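Girkatell sells robot practice by the month, and buyers have questions

Posted in: Automation, Small Business

Girkatell has put a price on its robot training service, and it is not small. From February, workshops that own a robot arm can pay $900 a month for Plarel, a package of simulated tabletop tasks in which a gripper learns a job before the real arm is switched on.

The company says 15 tasks are included at launch, most of them pick-and-place work and handling of thin parts. Customers who want their own parts modeled pay $300 extra for each one. The minimum contract is three months.

The sales page promises that skills learned on screen will "carry straight over" to the shop floor. It does not say how often they do. Girkatell has published no success rates on real hardware, and a request for them got a link back to the same sales page. 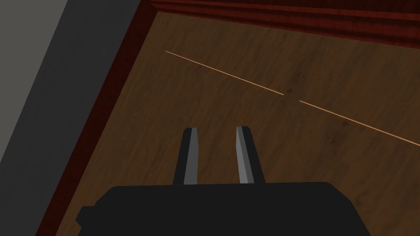 A simulated gripper over a wooden tabletop in Plarel, fingers open, with a thin orange-tan line lying beyond them.

Debora Benedetti, who runs the packing line at Barbu, a maker of picture frames, sat through a demo and came away unsure. "It looks tidy," she said. "My benches don't look like that. I have dust, bad light and parts that bend when you pick them up. I asked how they deal with the bending and got a long answer about the roadmap."

Thin parts are a fair test. A simulator has to get stiffness and friction close to right, or the robot learns habits that fail on the first real piece. Girkatell says its contact model handles this – but the details are available only to paying customers.

Rival Plirnier takes a different route, charging by the task and refunding the fee if the arm can't do the job on site. Its catalog is smaller and its setup takes longer.

Girkatell offers no refund and no free trial. A spokesperson said a trial version was "being looked at" and gave no time frame. Orders for Plarel are open now through the company's website, with support by email only.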